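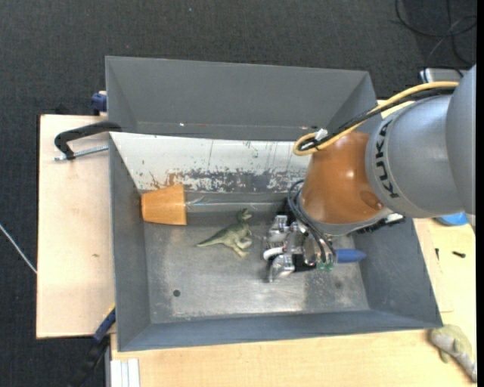 Sarla Sachdeva asks why the arm has to learn from its own grasps when there are plenty of labeled pictures of objects already. Labels tell the network what a thing is called. Stiteo needs to know where two fingers will hold, and for that we use grasp attempts made in the bin.

How many attempts went into the current model?
846, over 61 sessions. We held back the last 300 for testing and did not tune on them.

Are the objects sorted or posed first?
No. Cups, toy animals and other small items go in as they fall. A piece lying on its side stays on its side.

What about clear objects?
They are still the weak point. Depth readings on clear plastic are poor, so the model relies on the color view – and it misses more often there.

Does the divider in the bin matter?
Yes. Items resting against a slope leave less room for a finger. We score those grasps separately.

Can I run it on another arm?
Behrouz Babaei is testing a port. You will need to redo the hand-eye calibration, which takes 30 minutes, and collect some new attempts with your own gripper.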